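Laundry thread, because it's Friday and this is apparently who I am now.

January 19, 2018

1/ I own 4 mesh laundry bags. For years they lived in a drawer, folded, doing nothing, while my black clothes collected lint from every towel in the building.

2/ New rule: anything black and delicate goes in a bag before it goes in the machine. The green woven basket is the waiting room. 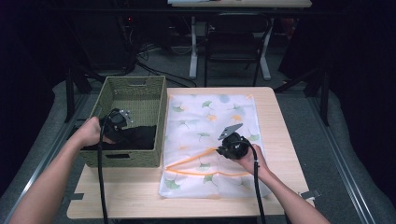

Filed under: Laundry, Small Victories

3/ The bag has ginkgo leaves on it and an orange zipper. It is better dressed than I am.

4/ Things I've learned: lay the bag flat first. If you try to stuff it while holding it up in the air, the zipper closes on the sleeve, and then you have a sleeve problem.

5/ Also, don't overfill. My old one from Skistosden burst mid-spin and I spent the evening picking mesh out of a sweater. The Polix ones cost more and I resent how much better they are.
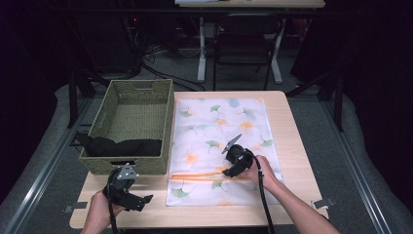

6/ Anyway, find the zipper before you pick up the clothes. I used to do it the other way around, with a shirt under my chin, patting the fabric like I'd lost my glasses.

7/ My sister says just wash everything on cold and stop posting. She has 300 followers and a gray wardrobe that used to be white.

8/ Socks are next, probably in February. I have 100 of them and very few pairs - please be patient with me.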